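Reunion list notebook, Ritchie High alumni records
Thursday, kitchen table

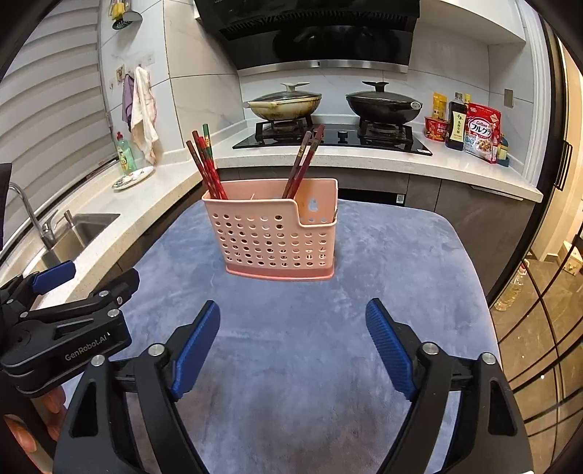 Matching the old list
Started from the Bernum export, 493 rows. Sorted by last name, then by birth name where we have one. Most of the trouble is still married names entered in the wrong column. Fixed the ones I could check against the yearbook index and left the rest marked M.
After merging duplicates: 300 graduates with a working mail or email address. 71 with nothing at all. The remainder have an address that has bounced once, so they get one more try in December.

Missing classmates
Sent the 71 names to Sebastião Godoy. He has the Flulurwood church directories and says he can get through them in a week or two. Asked him to write the source next to each find, and to leave phone numbers off the shared copy.
5 people wrote in to say they were left off. Four are in the yearbook. The fifth moved away before senior year, but I added her with a note, same as we did for the other transfers.

Stukden page
The class page still shows the old list. The upload rejects accented letters unless the file is saved as UTF-8. Saved it again, went through fine.

To do
Check the M rows against the commencement program.
Reword the "update your details" form. People keep putting their graduation year in the birth year box.
Ask Sebastião which spelling the Flulurwood families use.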